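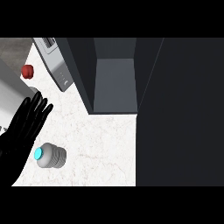 Renata Stępień told us in our first interview that she had never been sure which day she was meant to take her second tablet, and that she had asked at the Cirley clinic twice. Her answer became the starting point for our project, which looks at how dosing instructions were passed on to people in the Bovstead hay fever trial.

Background
The trial compared two schedules for the same allergy tablet. Group A took one tablet each morning. Group B took one every second morning at double strength. The trial signed up 277 people from Cirley and Gekumlow. We did not study whether the tablets worked. We only looked at the written instructions and what people understood from them.

Method
We collected three documents: the consent form, the leaflet handed out with the tablets, and the reminder card mailed in May. Tegan Pirihi compared the wording. Ruby-Lee Rakena and Kátia Guerra interviewed 12 people from Group B, either by phone or at the Gekumlow library. Each interview used the same seven questions. Notes were typed up the same day and checked by a second person.

Results
The consent form is 4,000 words long and the schedule first comes up on page nine. It says "alternate days." The leaflet says "every other day." The reminder card says "every two days, or as shown," but the card has no chart on it.

Seven of the people we interviewed described the schedule correctly. Three thought they should skip two days between tablets. Two said they took a tablet on fixed days of the week, which put two tablet-free days together each weekend.

Problems
Everyone we interviewed had agreed to be contacted, so they may have read their papers more closely than others did. We had no one from Group A. Two phone interviews were cut short and we had to call back for question seven.

Next steps
Lorraine Paewai, our supervisor, asked us to send the wording table to the trial office, and we did that on 8th June. We have also drafted a one-page card with a blank calendar for patients to mark. It still needs to be tested with readers who have not seen the leaflet.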